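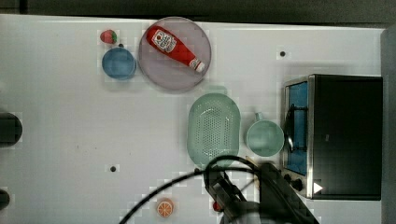
Play kitchen pieces on a white tabletop, among them a plate, a colander, a mug and a toy oven or microwave.

The Play Kitchen Deserves a Place in the Timetable
By Araba Lamptey

The Tillcombe early years program is reviewing its room plans this month, and one proposal would remove the play kitchen from the main classroom in August and replace it with a second table for letters and numbers. The kitchen would be stored and brought out on request. I have served on the program's teaching staff for 10 years, and I wish to set out the case against this change.

The proposal rests on a fair concern. Families ask what their children are learning, and a worksheet is easier to send home than an afternoon of pretend soup. The paper circulated by the Plimico advisory group describes the kitchen corner as "unstructured." I accept the word, but I do not accept that it describes a fault.

A child who sets out a meal must decide what belongs with what. The mug goes with the plate. The strawberry may go in the bowl or the colander, and the child who chooses the colander has usually watched someone rinse fruit at home. These are acts of sorting and of memory, and they are carried out with more patience than most of us can obtain from the same child at a desk. In my own group of 37 children, taken across the morning and afternoon sessions, the longest periods of settled attention that I recorded last term took place in the kitchen corner.

There is also the matter of language. A ketchup bottle laid across a plate invites a remark from whoever arrives next. Someone will say that it is spilling, or that it is asleep, or that it should stand up. A conversation follows in which position, quantity and manners are all discussed, and no adult has had to begin it. Staff who wish to hear how a new pupil speaks would do well to sit near the kitchen before they open an assessment booklet.

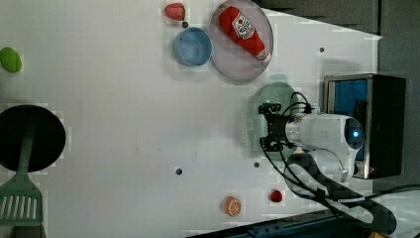
Critics of the corner point to its disorder, and on this point I believe the program should change its practice. Our kitchen has grown by donation. At the last stock check, one shelf held 7 ladles and no lids. Children cannot put away what has no place to go, and a crowded bin teaches them only to tip it out. A small collection, kept in good condition and arranged on an open surface, serves them far better. A cup, a plate, a pan, a spatula and a few pieces of food are enough to begin a meal. Further items may be added when the children ask for them.

I would also ask that the pieces resemble what children see in their own homes. The Otura catalog, from which the program has ordered for several years, favors matched sets in a single color. They look well on a shelf. The mixed pieces in the Cabrera room receive far more use, and I attribute this to their variety. A household kitchen is seldom a matched set, and children notice.

Tidying should be treated as part of the activity and given its own time. At present the bell rings and adults clear the table in haste while the children line up. I recommend that 10 minutes be set aside at the close of each session, during which the children return the cookware, the dishes and the food to marked places. This is classification, carried out by hand and for a purpose they understand.

The cost of keeping the corner is modest. It requires 2 low shelves, one table and a yearly replacement of broken pieces. The proposed letters table would need a similar area and could stand beneath the north windows, where the coat rack is now. The coat rack could move to the corridor, as the fire inspection has already permitted.

I ask the program to keep the play kitchen in the main room for the coming year, to reduce its contents, and to enter it in the timetable under its own name. Staff who wish to comment on the room plans may do so in writing through the program office before the plans are adopted.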